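Colander

A colander is a bowl-shaped kitchen vessel with holes in its bottom, its sides or both, used to drain water from food. It is found in most home kitchens and is used mainly for pasta, boiled vegetables, canned beans and washed fruit. The word is usually traced to the Latin colum, a strainer. A sieve or strainer does related work with a fine mesh, though everyday speech mixes the terms freely and store labels are little help in keeping them apart.

Shape and size

The traditional colander is round, with two side handles and a foot or ring that lifts it off the floor of the sink. Oval colanders are a common alternative. Sellers often claim that the oval form drains faster, but the claim is rarely backed by any test, and there is no obvious reason why the outline of a vessel should matter more than the size and number of its holes. A more modest argument is that an oval fits a narrow sink, or leaves room beside it for a pot. That much can be checked with a tape measure.

Some colanders have holes only in the bottom. These hold small fruit well enough and are easy to wipe down, but a large load of pasta can cover the holes and leave water standing along the sides. Models with perforated sides avoid this at the cost of more places for starch to lodge.

Holes

Hole size decides what a colander can be used for. Large holes pass water quickly and also pass rice, lentils and small noodles. Small holes keep the food in but clog sooner. Advertising tends to dwell on the number of holes, with figures such as 200 or 1,000 printed on the box. The number means little by itself. A vessel with many tiny holes may have less open area than one with fewer large ones, and makers seldom publish the open area.

Hole patterns such as stars, flowers and rings are decorative. The kitchenware writer Mylene Tan has argued that a pattern with wide blank spaces drains worse than an even grid, which seems likely enough, though her comparison used only seven colanders and did not control for depth.

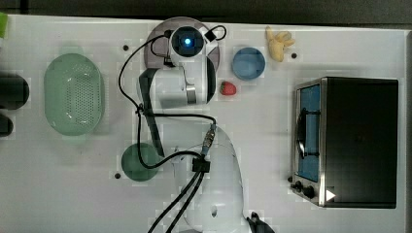

Materials

Colanders are made in stainless steel, enameled steel, aluminum, plastic, silicone and ceramic. Steel stands up to boiling water and rough handling. Enamel does the first and not always the second - chips around the holes are a frequent complaint, and bare metal at a chip will rust. Plastic is light and cheap and comes in many colors, but its tolerance for heat varies from one product to the next, and the maker's stated limit is the only guide worth having. Silicone models that fold flat save space in a drawer. Whether the folding joints last is disputed. The Clulomel, a folding model, was sold with a promise of 20 years of use, a figure that had plainly not been tested when it was printed.

Ceramic colanders, often called berry bowls, are sold with a matching saucer. They are pleasant on a table and poorly suited to heavy draining.

Use

The colander is placed in the sink or over a bowl, and the contents of the pot are poured in slowly, away from the cook. A bowl set underneath catches cooking water that may be wanted for a sauce.

Strawberries and other soft berries are usually rinsed in a colander just before they are eaten. Soaking them first in vinegar or baking soda is widely recommended online, often with more confidence than the evidence allows. Fruit that will be peeled, such as the banana, is seldom washed at all in home kitchens, although some food safety advice says it should be.

Rinsing pasta is a separate argument. It removes surface starch and cools the noodles, which suits a cold salad. The idea that it ruins pasta for every other purpose is repeated more often than it is explained. Tullio Rizzi's handbook calls the practice "unforgivable" and offers no further reasoning.

Cleaning

A colander is easiest to clean right after use, before starch dries in the holes. A stiff brush worked from the outside pushes residue back the way it came. Dishwashers deal well with most metal models and less well with very small holes.

Nested sets

Colanders are often sold with mixing bowls that stack inside them, as in the Hodley and Stondell ranges. The saving in shelf space is real. The saving in money is less certain, as sets commonly include at least one size that the buyer would not have chosen.

See also: Sieve; Salad spinner; Mixing bowl; Chinois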